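How to watch a gripper demo without being sold to
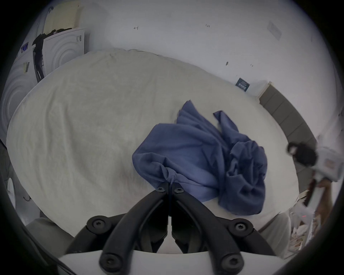 I went to the Cinditz open day expecting polish, and polish is cheap. Before you clap, do these things.

Ask to see the same cloth picked up 20 times, dropped any old way. Satish Sisodia, who was presenting, offered me 2.

Ask who is doing the thinking. If a person's hand is on the tool, you are watching a person.

Bring your own tea towel. Theirs has had plenty of practice.

Write down every failure, including the ones they talk over.

Leave the brochure figure of "up to 800 items a shift" until last, and ask who did the folding.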